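Speaker notes: Young Writers' Reading, Rultby Library
February 2021

Good evening. On behalf of the Groleo Trust, I welcome our entrants, their families and their teachers. The prize received 311 pieces this year, from writers aged 11 to 18. The limit was 300 words, and the theme was "A room I know".

Pause. Thank the judges, Deolinda Prata and Américo Simões.

The judges read every entry without names attached. They chose 14 for the Caneo anthology, and all 14 will be read this evening in page order.

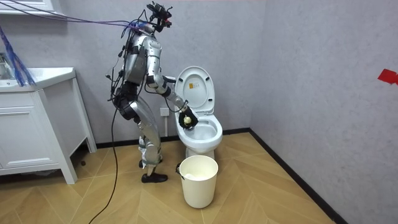

The judges asked me to speak briefly on detail. Many entrants chose kitchens and bedrooms, and described them kindly but in general terms. The strongest pieces settled on one thing and stayed with it. Take a bathroom with a white toilet near the corner. A writer might pass over it in a line, or might begin with the black fingers of a robot's hand just above the rim of the bowl, and the reader will want the next sentence.

Read the opening of the Sobczak Prize piece here, first paragraph only.

Copies of the anthology are on the table by the door. Entrants who would like written comments should leave their entry number with the library desk before they go.

Invite the first reader to the front.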